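暮らしの手引き 木製天板のお手入れについて
ルンデ生活用品相談室

当相談室には、木製の食卓や作業台の手入れに関するお問い合わせが年間を通じて寄せられます。なかでも8月は、輪じみとべたつきに関するご相談が多くなります。本ページでは、ご家庭で行える日常の手入れと、飾り物を置く場合の留意点をまとめました。

1 仕上げの種類を確かめる
木製天板の仕上げは、塗膜で表面を覆うものと、油を木部に浸透させるものに大別されます。手入れの方法が異なりますので、作業の前に取扱説明書または購入店でご確認ください。説明書が見当たらない場合は、目立たない箇所に水を一滴落とし、しばらく置いて様子を見ます。水が玉になって残るものは塗膜仕上げ、徐々に染み込むものは油仕上げである可能性が高いと考えられます。
細長い材を並べて接ぎ合わせた天板では、材ごとに木目の濃淡が異なります。色の差は汚れではありませんので、漂白剤などで色をそろえようとしないでください。
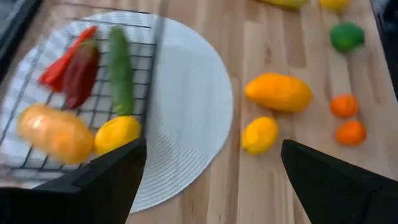

木目に濃淡のある、接ぎ合わせの天板

2 日常の拭き掃除
(1)乾いた柔らかい布で、ほこりや食べかすを取り除きます。
(2)固く絞った布で、木目に沿って拭きます。
(3)直ちに乾いた布で水分を拭き取ります。
油汚れには、水1リットルに中性洗剤を小さじ1杯溶かしたものを使用し、その後、水拭きと乾拭きを行います。メラミンスポンジや研磨剤入りの洗剤は、塗膜の艶を損なうため使用できません。アルコール製剤についても、塗膜が白く濁るおそれがありますので、使用の可否を製造元にお問い合わせください。

3 果物や飾り物を置く場合
柑橘類の果汁は酸を含みます。切った果物はまな板または皿の上で扱い、果汁が付着したときは速やかに水拭きしてください。樹脂製の模造果物を飾る場合も、長期間同じ位置に置いたままにすると、可塑剤が塗膜に移行して跡が残ることがあります。布やコルクの敷物を用い、週に一度は位置を変えることをお勧めします。

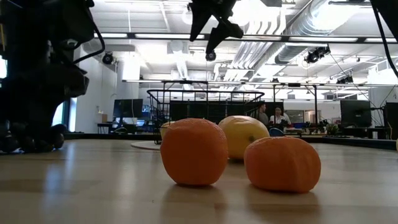 艶のある天板に置いた柑橘類の飾り

模造果物のほこりは、くぼみや筋の部分にたまります。柔らかい刷毛で払い、汚れが落ちないときはぬるま湯に浸した布で拭いてから陰干しします。水気が残ったまま天板に戻すと、輪じみの原因となります。

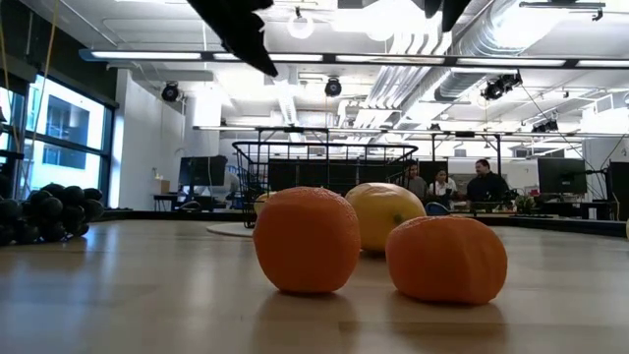
4 輪じみができたとき
塗膜仕上げの白い輪じみは、塗膜に入り込んだ湿気によるものが大半です。まず乾いた布で軽く押さえ、風通しのよい場所で最長3日間様子を見てください。アイロンやドライヤーで加熱する方法が紹介されることもありますが、塗膜の剥離を招くおそれがあり、当相談室ではお勧めしておりません。
油仕上げの場合は、320番程度の紙やすりで木目に沿って軽く研ぎ、粉を拭き取ったうえで専用の油を薄く塗ります。余分な油は必ず拭き取り、一晩置いてからご使用ください。油を含んだ布は自然発火の危険がありますので、水に浸したうえで、お住まいの自治体の定めに従って処分してください。

5 置き場所と季節の管理
直射日光の当たる窓際や、冷暖房の風が直接当たる場所では、反りや割れが生じやすくなります。やむを得ず窓際に置く場合は、日中はカーテンを引き、敷物や飾り物の位置をときどき変えて、日焼けの差が出ないようにしてください。

関連資料
手引き第31号「木製家具の油仕上げ」
手引き第128号「食卓まわりのしみ抜き」

監修 ヴィーダル・フォシュベリ(ルンデ生活用品相談室 木工担当)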